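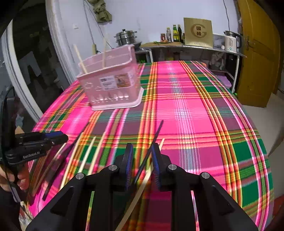 Apr 25, 2021

Notebook entry, hand grippers, chopstick task. Written up the same evening by Amedeo Santoro. Shayne and Noeline have read it and their remarks are worked in where they belong.

Where we stand: both hand units are assembled and closing properly. The left one had the sticky linkage noted in January. I took the pivot screws out, cleaned them and put them back with a smaller washer under each head. The fingers now close evenly and come back open when the trigger is let go. The right one needed nothing apart from a new cable tie at the wrist.

Task for the session was the one Rocío wrote on the board: loose chopsticks on the table, pick up one at a time, stand each in the basket. One person, two grippers, either hand allowed. Start position is both grippers over the cloth with jaws open. A run ends when the person says so out loud, and Noeline stops the recording.

Setting up

Table pulled out from the wall so there is room to walk round it. The tablecloth stays on. I wanted to take it off for the first set and Rocío was against it. Her view is that we will have to cope with a busy background sooner or later, and that the bare table top reflects the ceiling light badly. We left it on. It does slide a little when a finger pad drags across it, so Shayne clipped it underneath at the two corners nearest the door. Bring better clips, these are the ones from the drawing board and they mark the edge.

Basket goes at the far side of the table. We tried it close in first and the arm holding the gripper had to fold up at the elbow, which tired Shayne out quickly. Further away is easier on the shoulder but the reach is longer, and the last part of the move has to be done with the wrist tipped forward. Put a pencil mark on the underside of the table edge to line up with if we want the same distance again.

Kettle and steamer stay on the counter. Nothing on the counter is to be moved between runs.

Runs

We planned 200 and recorded 262, counting the false starts. Shayne did the first block and Noeline the second. I did 12 at the end so that there is a third person in the set, and mine are slow. Please keep them separate when sorting.

Picking up from the cloth is the hard part. A chopstick lying flat gives the pads very little to close on. What works is to come down with the jaws astride the stick, touch the cloth lightly with both tips, then close. If the tips are even a little high the stick rolls out sideways. If they are too low the cloth bunches up and gets pinched along with the stick. Shayne had the knack of it after a few tries. I did not.

Gripping position matters more than I expected. Held at the middle, the stick swings round as it comes up and then has to be turned against the edge of the basket. Held nearer the thick end it hangs down by itself and drops in with hardly any turning. We should write this down as an instruction for whoever does the next block, or leave it open and take the variety. Rocío wants the variety. Undecided.

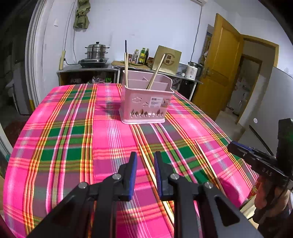 Caddy at the far side, two sticks still on the cloth, both grippers in view.

The divided inside of the caddy is a nuisance. A stick that comes down on top of a divider stops there and leans, and if the jaws open at that moment it falls back on the table. Noeline got round this by lowering until she felt the divider, then shifting sideways before letting go. It costs time but she dropped fewer than either of us.

Crossed sticks: when two lie over each other, take the upper one. Taking the lower one flicks the other away, and once it went on the floor. That run was stopped and marked as failed. The stick was washed before going back.

Pads

The blue pads are from the second Molby sheet, cut with the ribs running across the finger. The first sheet was softer and held better when new but went shiny within a day. These have lasted the whole session with no change I can feel. One corner on the right-hand unit has begun to lift and I have put a spot of contact glue under it. Check before the next block.

Natalina asked whether ribs lengthwise would hold a thin stick better. Possibly. There is enough left on the sheet to cut 4 pads that way, and I will do it on the old pair of fingers so that we do not have to strip the good ones.

Recording

Two clips have a gap in the middle. The card in the left unit is the older one and I think it cannot keep up when it is nearly full. Swapped for the spare, no gaps after that. The old card is in the drawer with tape on it – do not use it.

Lens distance on both units is as it was. The wide view shows the fingers and most of the table, and the basket stays in view during the reach, as long as the wrist is not tipped too far over. In my own runs I tipped it too far several times.

Light changed a good deal over the session. We did not correct for it.

To do

Better clips for the cloth.
Cut the lengthwise pads (me).
Copy everything to the Turkimine drive and check the count against Noeline's sheet.
Ask Rocío about the grip instruction before the next block.
Look at a stiffer return spring for the left trigger. Shayne says it is fine, Noeline says her finger aches after almost every long block.
Handles want a strip of something on the underside, they get slippery. Bicycle tape would do.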